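Chapter 8
Player Registration and Squad Records

A football club depends on records that few supporters ever see. Every player who appears in a competitive match must be registered with the governing body, and the registration must be in force before kickoff. A player fielded without one is ineligible, whatever his ability, and the result may be reversed.

This chapter covers three kinds of record: the registration form, the appearance ledger and the transfer file. Section 8.1 follows a winger at Nelard through a loan to Irkero in February, a recall and a permanent move to Ulness. His file runs to 17 sheets. Section 8.2 deals with appearance totals, which are harder to settle than they look — a substitute who enters the field is usually credited with a full appearance, while an abandoned match may or may not count.
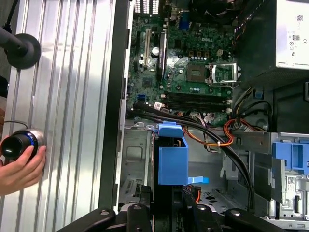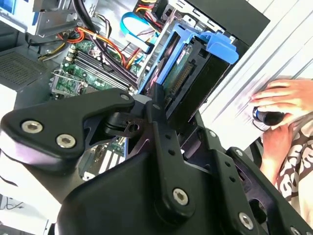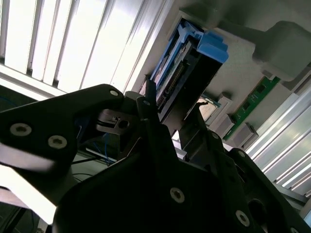
Figure 8.1. Open desktop computer case (first two pictures); black gripper (second and third pictures).

Older ledgers need care. The Pascual ledger credits one outside left with 301 appearances, but includes friendlies played on tour. With these removed, the total falls by 30. Neither figure is wrong — they answer different questions, and a club history should state which one it uses.

Terms used in this chapter

Registration: the formal link between a player and one club.
Loan: a temporary transfer of registration, with a fixed end date.
Cup-tied: barred from a cup competition after playing in it for another club in the same season.

Readers familiar with league rules may go directly to Section 8.2.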